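Search this guide
August — by Stavros Matić

Skeronico table fountain: setting up

1. Uncoil the hose and let it rest before fitting. It'll behave so much better!
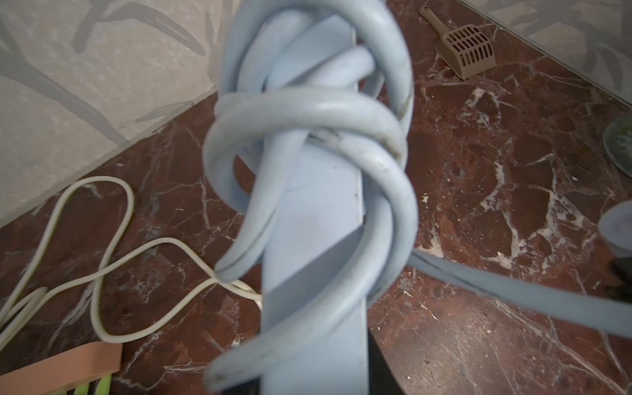

Photo: Wegener

Trim it to 900 mm and push it firmly onto the pump.

2. Choose a sturdy, level table. Stone is lovely for this.

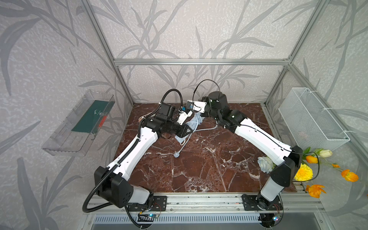
3. Wipe the top down, then set the bowl on its felt ring.

CAUTION: grit under the bowl scratches polished stone.

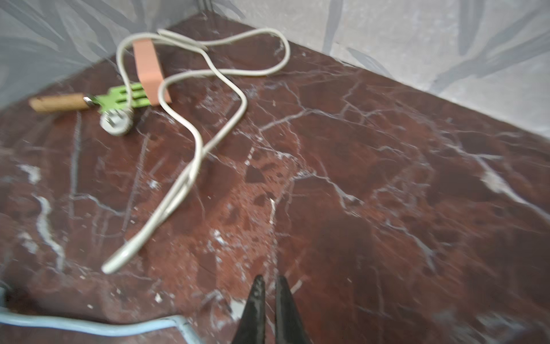

Issue 11, page 80

4. Fill to the line, keep every plug well away from splashes, and switch on — the first trickle is a joy.

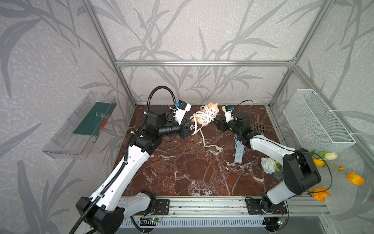 Orange power strip with white cord.

Contact Avotent | © Avotent | Back to top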